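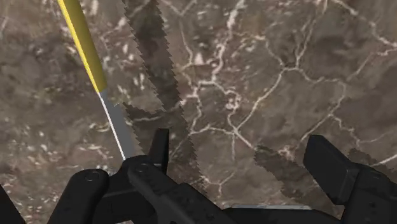

Ticket 2253
Subject: Invoice PDFs come out blank after page 2
Product: Bokorex Desk, print module
Site: Pirnberg office
Opened by: Gorazd Stojanovska
Priority: Normal
Status: Closed

Reported problem
When I export a batch of invoices to PDF, the first two pages are fine and every page after that is blank. The page numbers still print in the footer. Single invoices export correctly. It started in February, after the update. I have restarted the program and the computer with no change.

Support, first reply
Please tell us how many invoices are in the batch, which template you use, and whether the preview window shows the missing pages. Please also attach the export log. It is under Help, then Open Log Folder.

Gorazd Stojanovska
Batch is 50 invoices. Template is the Fabbri letterhead one. Preview shows all the pages. Log attached. The same batch exports fine from the computer at our Filtimdale office, but that one hasn't been updated yet.

Support
Thanks. The log has this line repeated for each blank page:
WARN layer limit reached, body skipped
The letterhead template has a background logo saved as a vector drawing. The old version turned it into a flat picture before export. The new version keeps every shape in it as a separate layer, and the limit is 1000 layers per file. Your logo has almost that many shapes by itself.

Steps to try:
Open Templates and make a copy of the letterhead.
Click the logo and choose Convert to Picture.
Save the copy under a new name.
Close and reopen the print module.
Export the same batch with the new template.

Gorazd Stojanovska
Did this at 3:40 p.m. All pages have their text now. The logo looks a little soft when I zoom in, but on paper I can't tell the difference. Can the old template be deleted? 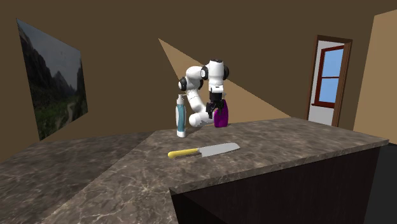

Resolution

Cause: layer limit in the export step, triggered by a vector logo in the page background.
Fix: logo converted to a picture in a copied template.
Old template: keep it until the remaining drafts have been moved over. Drafts still linked to a deleted template open with no header.
Follow-up: request filed to show the layer warning on screen during export. Change the template at Filtimdale before that computer is updated.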